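Visita a la planta de prefabricados de Dondness

Llegamos a las 9:30 y nos repartieron casco, chaleco y protectores auditivos. La planta fabrica bordillos, losas de acera y canaletas de drenaje para obra pública y aparcamientos privados. El grupo lo formábamos contratistas pequeños, casi todos de pavimentación.

La primera parada fue la central de amasado. Trabajan con dos silos de cemento y una tolva de árido que se pesa en continuo. El encargado del turno nos enseñó las hojas de dosificación — todavía en papel — y explicó cómo corrigen el agua según la humedad de la arena.

Después pasamos a las cámaras de curado. Las piezas se mantienen a una humedad mínima del 85 % y no se ensayan a compresión hasta los 28 días. La línea de losas Tulument lleva aire incorporado para zonas con heladas y sal en invierno. Vimos probetas sometidas a ciclos de hielo y deshielo junto a otras de hormigón corriente, y la diferencia en los cantos era clara.

En el patio de acopio había bordillo preparado para Ezeani, una urbanización que pide juntas cada 2 metros. Preguntamos por el transporte: el pedido mínimo con entrega en obra es de 80 piezas.
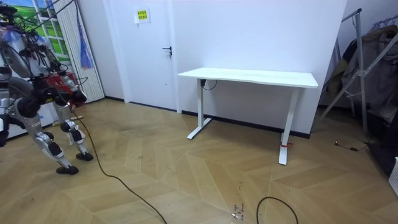

Wurnau, febrero

La visita terminó a las 13:00 con una charla sobre subbases. Insistieron en compactar por capas y en dar salida al agua antes de colocar la primera pieza. Los catálogos se recogen en recepción, igual que las fichas técnicas. Para la próxima visita hay que apuntarse en la oficina de ventas y llevar calzado de seguridad propio.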